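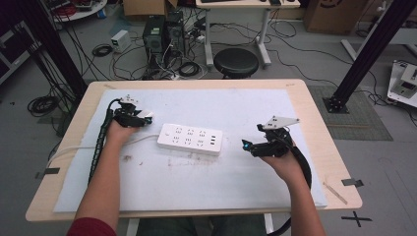

Kurov Table Sheet, white

The Kurov is a large piece of white foam that goes between your table and whatever you were about to do to it. We have tried for years to make that sound grander. It lies flat, it takes the knocks, and when the job is over it gets put away behind a door where you will forget you own it until the next job. White is the only color, and it shows dirt. The sheet on the light wooden table has picked up its share of faint grayish smudges, most of them below the power strip, and they are a fair preview of how yours will look once it has been put to use. You will also notice a band of bare wood along the top edge and both sides. We like to leave one. It gives you somewhere to put a pencil, and it reminds you there is a nice table under there.

$11 for two sheets
Ships flat from the Surnwood warehouse
Returns accepted on clean sheets only (we will look)

What it's for

Small, fussy, hard-edged things. Power strips, clock radios, lamp bases, drawer pulls, the remote with the battery door that never quite shut. Anything you need to turn over several times while muttering. Hard plastic on bare wood makes a noise that brings people in from other rooms to ask if everything is all right, and the Kurov takes most of that noise away. It also keeps little feet and screw heads from drawing lines in the finish.

It is a good surface for sorting cables, too. Dark ones show up against it beautifully. White ones don't, and we apologize to everyone whose cables are white.

What it's not for

Hot pans, irons, soldering, candles, glue guns. It's foam. It will make its feelings known once and then you'll be buying another one. Please don't cut on it either, unless you want a sheet with a very accurate record of where you cut. Cats are outside the scope of the product, but they have never respected that.

Details

Thickness: 7 mm
Weight: 375 grams per sheet
Sheets per pack: 2
Color: white, at first
Texture: smooth on both sides, so there is no wrong way up
Smell: some, for the first day or so. Open a window.

Fitting it to your table

The sheet comes with square corners. Plenty of tables don't have them, and if yours are rounded you have two choices. You can set the sheet in from the edges and leave the corners of the table alone, or you can trim it to match. We recommend the first. Harish Tomar, who wrote the original instructions, recommends the second, with a paper template and a fresh blade, and his version takes up most of a page. It's in the box.

If you do trim, do it somewhere other than the table you're trying to protect. We mention this on account of the mail we get.

The foam grips well enough under its own weight for ordinary fiddling. If you lean on your work, or your table has a very slick finish, a couple of clips at the table edge will help. We don't include any. Clips are a personal matter and everyone already has a drawer of them. Pick ones with a wide, flat jaw and go easy, as the foam will keep a dent from a strong one. Put a scrap of card under the jaw if that sort of thing bothers you.

Cleaning

Damp cloth, one drop of dish soap, wipe, let it dry flat. Gray marks from rubber feet and old cable jackets will get lighter and may not leave. Ink stays. Coffee comes out if you're quick and stays if you go looking for the good sponge first.

Don't put it in the washing machine. Don't put it in the dishwasher. One customer put it in the tub with a bucket on top to hold it down, and that worked fine.

When one side gets too grim to look at, flip it. When both sides are grim you have a garage sheet, and you can open the second one in the pack.

Working with something that has a cord

Our most common question from people who fix or test plugged-in things, so it gets its own heading. Unplug it from the wall first. Then lay it across the middle of the sheet with the cord running off to whichever side you don't reach over. If you have a strip with USB ports at one end and the cord at the other, so much the better, as you can get at the ports without fishing around under the cable. Keep the cord on top of the foam. Tucking it underneath makes a ridge, and everything round you own will find it.

Storing it

Flat is best: under a bed, behind a bookcase, on top of the wardrobe with the suitcase. Rolled is fine for a week or two. Folded is forever. There will be a crease down the middle and you'll be setting your screws down on a very small hill.

From customers

"Bought it for a lamp repair. The lamp is still in pieces, but the table looks great." Ritu Bhatia

"Arrived bigger than I pictured, even though I had read the measurements. Cut it down. Now have a smaller one for the dog's bowls." Jasper Dekker

"I would have liked it in gray. I have now made it gray." Rekha Gautam

Also from us

Dorkis Edge Strip: a soft strip for the rim of the table, for those whose elbows or toddlers need it. 17 inches per piece, so most tables take several, and yes, we know nothing in a house is 17 inches long.

Rajput Roll: the same foam as the Kurov in a narrow length for shelves and drawers. Named after Sarla Rajput, who kept cutting up full sheets to line the stockroom drawers until it was cheaper to sell it that way.

Ordering notes

Packs go out flat in a wide, thin carton that doesn't fit any mailbox yet built. Someone should be home, or you should have a porch you trust. Orders placed in October may take a few extra days, as that's when we shut down to clean the cutting line. If a sheet arrives with a bent corner, leave it under something heavy overnight. If it's still bent in the morning, write to us and we'll send another.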